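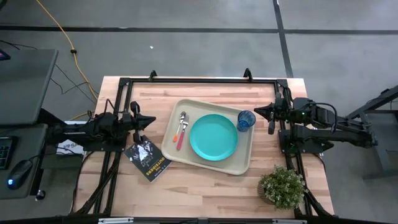
Butcher-block top, light strips, warm tone.

I have replied to enough email on fastening butcher-block tops that it makes sense to put the answer in one place.

A glued-up wooden top changes width with the humidity of the room. It changes very little along the grain, so length can be ignored at furniture scale. Width cannot. The slab I bought from Uswood is hard maple, 25 inches wide, mostly flat-sawn strips. In January, with the heat on and the shop at 30 percent relative humidity, the moisture meter reads 6 percent. By late June it reads 10. The usual coefficient for flat-sawn maple is 0.00353 per point of moisture content, so the arithmetic is 25 x 4 x 0.00353, or a little over a third of an inch. Quarter-sawn strips move less, and most commercial tops are a mix, so treat that number as the upper end.

A third of an inch is plenty to cause damage if the top is screwed down tight on both long edges. The screws bend, or the base racks, or a glue line opens in winter. My first bench did the last of these, two strips in from the back.

What I do now:

Fix the center line only. Two screws through the middle of the cross rails, snug, round holes.

Slot everything else. The slots run across the grain and are half an inch long for a quarter-inch shank. Pan-head screws with a washer. A countersunk head will wedge itself into the slot and defeat it. I cut the slots on the drill press with a Drillby fence, drilling both ends first and then clearing the middle.

Tighten until the washer stops spinning, then back off an eighth of a turn.

Finish both faces. A top oiled on one side only will take up moisture from the other and cup. I use the same number of coats underneath, including the end grain, which drinks twice as much as the faces.

Salamatu Amegashie wrote to ask whether figure-eight fasteners are good enough. On a narrow desk, yes. At 25 inches I measured one at the limit of its swing – it had started to chew the edge of its recess – and went back to slots.

Threaded inserts are a separate question. I have 28 of them in the current bench and three have pulled, all in end grain. I will write those up once the replacements have been through a winter.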